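Ticket 1003 — Subscriber count in the pay TV dashboard doesn't match the operator file
Status: reopened
Product: Granatau Reports
Raised by: Gernton office

5 February 2016
Reopening this. The note on the last close said "figures reconcile after refresh". They don't. I refreshed, logged out, tried the other browser, and the satellite page for Egan still shows 811 fewer households than the file the operator sent us. Same gap every time, which doesn't look like a caching problem to me.

Reply from Teófilo Condori, data support
The dashboard drops accounts with no payment in the past 40 days. Could that be your gap?

Reply from Gernton office
I doubt it. That rule has been in since July and the totals agreed until the Jilus import was switched on. I also checked 26 of the missing accounts by hand and every one had paid. Please look at the import before blaming the rule again.

Reply from Teófilo Condori
Fair enough. The import matches on postal code, and it's reading codes with a leading zero as numbers — so the zero goes and the row is thrown out without a warning. I've set the column to text and started a rerun.

Attachments (2)
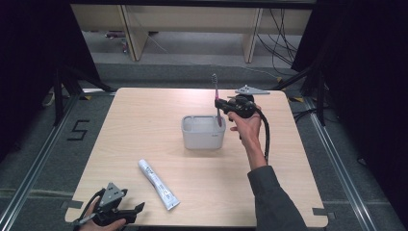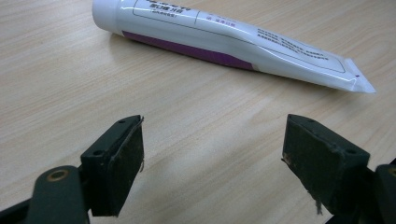 Reply from Gernton office
The rerun has finished and the Egan page agrees with the file. I'm not ready to call it fixed. The cable page uses the same import and I've seen no sign that anyone has looked at it. I'd also like rejected rows written to a log we can open ourselves, as a silent drop is how this got past two people the first time.

Leave the ticket open until the next operator file has gone through.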